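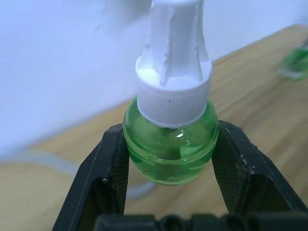

Does a plug-in refill last as long as the box says?

The owner of Wallow, a housewares shop in Farnum, has sold liquid refills for plug-in dispensers for most of the time she has been in business. She is also the person customers come back to when one runs out early, and she agreed to talk on the condition that I leave her name off. She has suppliers to keep happy.

I started with the number on the packaging. The line she stocks at the moment promises 55 days.

"On what setting?" she said. "Ask them that. It's the lowest one, and it's in the small print on the back. Turn the dial up and you might get 40. I've had people tell me less."

I asked if she had tested that herself. She had, once, in September, in the hallway behind the shop. By her account the refill quit on day 40 with the dial in the middle. One bottle in one hallway is thin evidence, and I told her so.

"Fine, it's thin. It's one more bottle than the sales rep had tried."

What she dislikes most is how hard it is to judge what's left. The green ones let you see the liquid through the plastic, and she prefers them for that reason. But a round bottle is a poor gauge. The level seems to sit still for weeks while it passes the wide part, and then it drops fast near the base. People assume something has gone wrong.

"They come in and say it leaked. It didn't leak. Look at the shape of it."

Some do leak, though, and she blames the customers for most of those. They take the cover off the stem, knock the bottle over, and find a sticky patch on the dresser the next morning. She keeps hers upright in a tray until it goes in the wall, and she won't put one down on bare wood. I wondered if that was overdoing it. She took me to the counter and showed me a pale ring in the varnish.

Can you refill the refill? A man from Faltenis wrote to this column claiming he tops his up with scented oil from a craft store. She made a face.

"The ring is on there tight for a reason. And you don't know what his oil does when it's warm. I wouldn't plug that in and go to bed."

She could not tell me exactly what it would do, either. The instructions on her brand say not to refill, but they would say that whether or not it was dangerous. I still wouldn't try it.

On whether the things make a room smell better, we got nowhere. She thinks they work in a bathroom with the door shut. I think you stop noticing after a few days and pay for the next one out of habit. She laughed and said habit was most of her trade.

Wallow is on Eshun Street, next to the key cutter. The refills are on the bottom shelf.

7 October 2023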